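# Plendine PF-50: fixador de porca-gaiola para bastidores de 19"

Conjunto de parafuso M6, anilha de copo em nylon e porca-gaiola em aço zincado, fornecido pela Troststead em embalagens de 50 ou 100 unidades. Destina-se a bastidores com montantes de furo quadrado de 9,5 mm. Não é compatível com montantes de furo redondo roscado; para esses, consultar a linha Inga.

## Características técnicas

| Parâmetro | Valor |
|---|---|
| Rosca | M6 × 16 mm |
| Furo admitido | quadrado, 9,5 × 9,5 mm |
| Espessura da chapa | 1,6 a 2,5 mm |
| Cabeça | Phillips PH2, abaulada |
| Binário recomendado | 3 N·m |
| Acabamento | zincado ou preto |
| Anilha | nylon 6, preta |

A mola da gaiola suporta remoções repetidas com a ferramenta Wulteleo (vendida à parte). Retirar a porca com chave de fendas deforma as patilhas e exclui a peça da garantia.

## Montagem

1. Marcar a posição em U nos dois montantes.
2. Inserir a porca pelo lado interior, com as patilhas na horizontal.
3. Encostar o equipamento e apertar primeiro os parafusos inferiores, sem binário final.
4. Colocar os superiores e apertar em cruz.

As patilhas na vertical reduzem a retenção e podem interferir com a porca do furo contíguo. 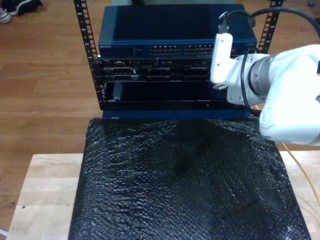 A escolha entre acabamento zincado e preto não altera a resistência mecânica. Em instalações à vista, o preto confunde-se melhor com a estrutura. Nos bastidores abertos com montantes pretos e numeração impressa junto aos furos quadrados, a marcação do passo 1 faz-se por leitura direta; confirmar que o número é o mesmo à esquerda e à direita antes de inserir as porcas. Em montantes sem numeração, medir a partir da base.

## Referências de encomenda

- **PF-50-Z**: 50 conjuntos, zincado
- **PF-50-P**: 50 conjuntos, preto
- **PF-100-Z**: 100 conjuntos, zincado
- **PF-100-P**: 100 conjuntos, preto
- **PF-3000-Z**: 3000 conjuntos a granel, sem anilha

A referência a granel é expedida em caixa única e não admite devolução parcial. Anilhas avulsas disponíveis em sacos de 100. A versão em inox A2 passa a catálogo em setembro.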